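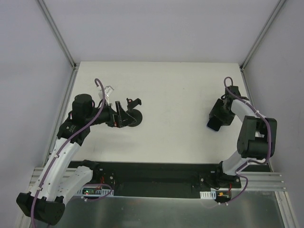 A black phone stand with a round base and a clamp head, and a dark smartphone across the table from it.

September
By Marilou Cabrera

There is a drawer in our house that holds the remains of every phone holder I have ever bought, and I am a bit ashamed of how hard it is to close. Suction cups that gave up, a springy one that pinched, a bamboo wedge my daughter coloured in with texta. So when I decided to find one decent stand for the kitchen bench, I went in with low hopes and a cup of tea.

The kind I keep coming back to is the plainest: a round base that sits flat, and a clamp up top with a hooked jaw to hold the phone by its edge. You can set it down beside the chopping board, or next to the bed, or on the desk while you're on a call to your mum, and then pick it up and take it somewhere else (I do this all day long).

Bienvenido Tiongson has run the counter at Trivitz, a little phone repair shop, for 20 years, and he is a firm believer in weight. "Give it a nudge before you pay for it," he told me. "If it slides about with nothing in it, imagine it with your phone and a heavy case." He also likes a jaw that opens wide enough to take the case as well, and he'd rather see a knob he can tighten with two fingers than one he needs pliers for.

I took his advice home and cleared off the table to try a few. My favourite cost $19, and the fanciest was $43 and had a neck so long that it nodded every time I tapped the screen - lovely to look at, hopeless for scrolling through a recipe. Lower and stubbier suits me better.

A few small habits have helped, too. I wipe the base now and then, as crumbs get underneath and make it wobble. I put the phone in with one hand on the stand and I keep the jaw well clear of the side buttons, after a very confusing morning with the volume. And the stand lives on the left of the bench now, away from the kettle, where everyone in the family has finally learned to look for it.

The drawer, I'm sorry to say, still needs a good clean-out.

Contact us | Copyright Talavera Magazine | Back to top

Related stories
Taming the charging cords
A desk you can see the top of
What to keep beside the bed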